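The cable that was too long
2023-08-22

I wanted to write this down before I forget the details. We run our sorting cell first in simulation, and only later on the real arm at Kasten. In March the simulated arm stopped during run 648 of 2000, with the gripper low above the turntable. The log said only "joint limit". I lost two evenings on the joints, and the joints were fine.

The problem was the long cable over the elbow. In our model it is only a drawn shape — it has no weight and it touches nothing. So the planner was happy to turn the wrist again and again in the same direction, until the last joint had no travel left.

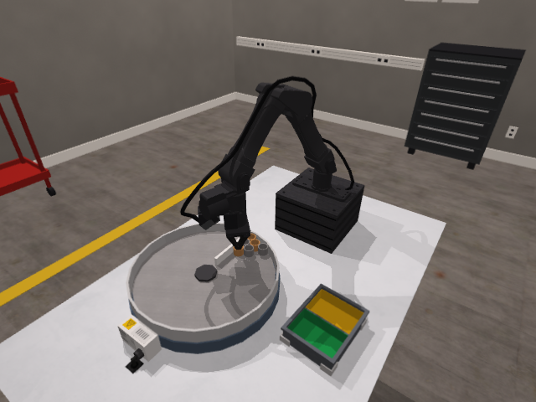

Would a real cable have survived this? It would probably have torn at the wrist connector well before the joint reached its limit.

Now the planner must unwind the wrist after every 100 picks, and I have added a warning at 70 percent of the joint range. Next I will give the cable a proper collision shape, but this makes the simulation very slow on my computer.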